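Recolha de demonstrações na Clirkach: o que fica e o que se deita fora

Mpho Le Roux coordena a recolha de demonstrações da Clirkach desde março. O trabalho consiste em gravar tarefas domésticas curtas, segmentá-las e entregá-las à equipa que treina a política de controlo. O conjunto atual tem 1026 episódios aceites, todos de abrir, fechar, colocar e retirar.

A primeira pergunta foi sobre o critério de aceitação. «Um episódio é aceite quando o estado inicial e o estado final se conseguem ler sem recorrer à anotação», responde. «Se o revisor precisa da legenda para saber se a gaveta ficou aberta, o episódio volta para trás.» A regra foi escrita por Mimoza Berisha, responsável pela revisão, depois de um primeiro lote em que mais de 200 gravações terminavam antes de a mão sair do campo de visão.

Cada sessão dura 20 minutos e cobre uma única peça de mobiliário. Entre episódios, o operador repõe os objetos em posições sorteadas pelo Vidmar, o programa interno que gera as configurações. Le Roux admite que o sorteio nem sempre é respeitado. «As pessoas têm hábitos. Ao fim de meia hora, o objeto vai parar sempre ao mesmo canto. Isso vê-se nos mapas de posição e o modelo aprende o canto.» A correção foi limitar a 6 as repetições seguidas da mesma tarefa.

Faraji Mrema, que mantém o formato dos dados, acrescenta que as falhas também são guardadas, mas com etiqueta própria. «Uma preensão que escorrega e é retomada tem valor. Uma gravação dessincronizada não tem nenhum.» O desvio admitido entre vídeo e estado das juntas está fixado no Lurkent, a especificação partilhada com a equipa de Harnolbridge, e não é negociável por sessão.

Quanto à anotação, a Clirkach abandonou as frases livres. Cada segmento leva um verbo, um objeto e um recipiente ou superfície. Le Roux reconhece que se perde pormenor – «perde-se o modo, a hesitação, a ordem dos dedos» – mas considera que o ganho em consistência compensa. As instruções em linguagem natural são escritas mais tarde, por outra pessoa, a partir dos segmentos.

As gavetas continuam a ser o caso mais difícil do conjunto. «A borda da frente é o que a política tem de encontrar, e o interior é quase sempre a zona mais escura», diz Le Roux. Na mesa de cabeceira, a gaveta aberta tem lá dentro um único objeto, branco e alongado, pousado na diagonal, e sobre o tampo há um aparelho cilíndrico, também branco. A anotação tem de separar os dois pela superfície em que assentam, porque a cor não serve. Le Roux quer que o próximo lote inclua mais pares deste tipo, com a gaveta em vários graus de abertura.

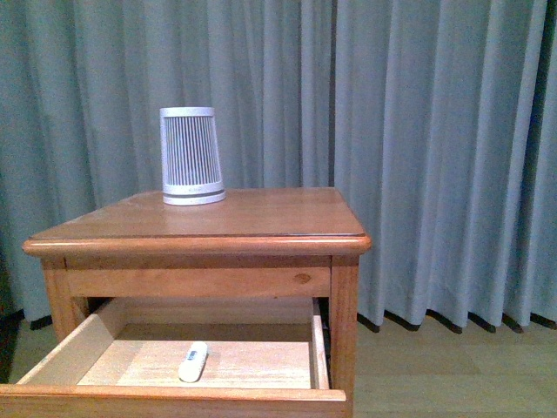
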